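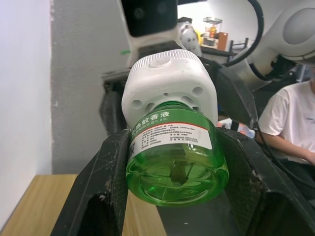 How do you keep mosquitoes out of a bedroom without closing every window? I put a net over the bed, and I do it in spring, before I hear the first one.

For my first two summers in Skellport I did it the other way round. I waited until I was bitten, then I went to the shop and found that the nets were sold out. Where I grew up we had screens on all the windows, so I never had to think about it. In this flat the windows open to the outside and the frames are old, and the landlord, Mr Delacroix, does not want any screws in them. I understand him, they are beautiful frames.

So a net. Mine is the square kind, for a bed of 200 by 175 centimetres, and it hangs from four hooks in the ceiling. The round kind with one hook is easier to put up, but it falls towards your face in the night, and if your arm touches the net they bite you through it. I learned this with my left elbow.

The length is important too. It must be long enough to go under the mattress on all sides. My neighbour Elsie lets hers hang to the floor and says it is enough, but she also sleeps with a fan, and mosquitoes are weak flyers. Maybe it is the fan that helps her.

The second thing I do is look for water. On my balcony I found it in the saucers under the pots, in the watering can, and in the fold of the plastic sheet that covers my bicycle – this last one took me a whole July to find. Now I empty everything once a week, after breakfast. The saucers I have filled with sand.

I wash the net by hand in the bath in February, with a little soap, and dry it over the door. This year I found a small hole near one corner and closed it with nine stitches in white thread. They are not pretty. I still need to buy one new hook, the old one has started to turn in the ceiling.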